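Stornier: a catalog of secondhand coats and dresses

Stornier is a table of vintage clothing listings, 351 garments in all, copied out by hand from the paper ledgers of Lukáč, a resale shop that has been meaning to close since before I started shopping there. Radoslava Bartoš typed most of it. Radek Krajčí typed the rest and can be recognized by his spelling of "chiffon."

What you get

One CSV file, one row per garment. Columns are garment_id, type, label, decade, fabric, condition, asking_price and remarks. Dates of sale are left out, as the shop wrote them on the hangers.

The decade column is the shop's opinion. Lukáč believed that anything with a shoulder pad came from the eighties and that anything beige came from the seventies, and we have kept it that way. If you know better, put it in a new column and leave the old one alone.

Condition runs from 1 to 8. A score of 8 means unworn. A score of 1 means the ledger contains the word "moths." Scores of 2 were given to 42 garments, nearly all of them suede.

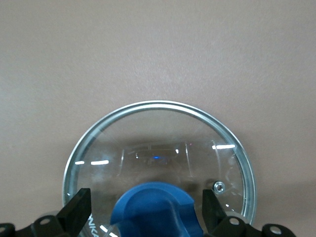
Glass lid, metal rim.

Known problems

Labels were transcribed as sewn, so one Udura raincoat appears as "Udura," another as "UDURA" and a third as "dura," the first letter having come off at the cleaner's. Normalize before grouping.

Sizes are missing. The ledger gives them as remarks such as "would fit my sister," and we never met the sister.

Asking prices are the first price written down. More than 30 rows have a second, lower price in the remarks, usually followed by an exclamation mark.

Fabric is reliable for wool and a matter of faith for silk.

Loading

The file is UTF-8, separated by semicolons. Some remarks contain semicolons too, so respect the quotes. An earlier copy, passed around under the name Stonirgate, had no quotes and should be deleted wherever you find it.

Use and corrections

Free for any purpose, including theses and window displays. Credit the shop by name. Send corrections to Radoslava, who reads them on Wednesday evenings. Objections to "shiffon" go to Radek.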